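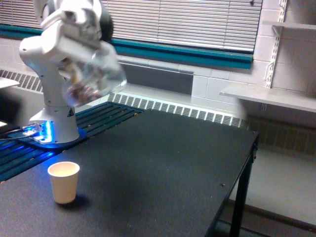
**Coconut ice pops too icy - what am I doing wrong?**

Asked by Bukola Bashir

I made 6 pops with a can of light coconut milk, lime juice and 25 g of sugar. They froze hard as a rock and the coconut flavor is weak. I used the Leklow mold and left them in overnight. Do I need more sugar or a different milk?

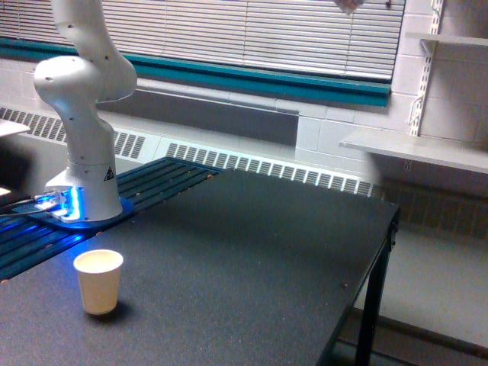
**Answer from Olanrewaju Ugwu** (accepted)

Both. Use full-fat coconut milk, 200 ml for every 25 g of sugar, and add a pinch of salt. Warm it just enough to dissolve the sugar, then chill it before you fill the molds. Lime goes in last - if you heat it you lose most of the taste.

**Answer from oyewole163**

i just put a banana in mine. no sugar. comes out fine

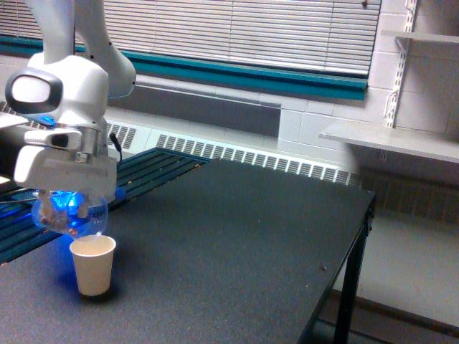 *Clear ball held over a white paper cup.*

**Comment from Bukola Bashir**

Thanks, will get the full-fat kind. Don't like banana.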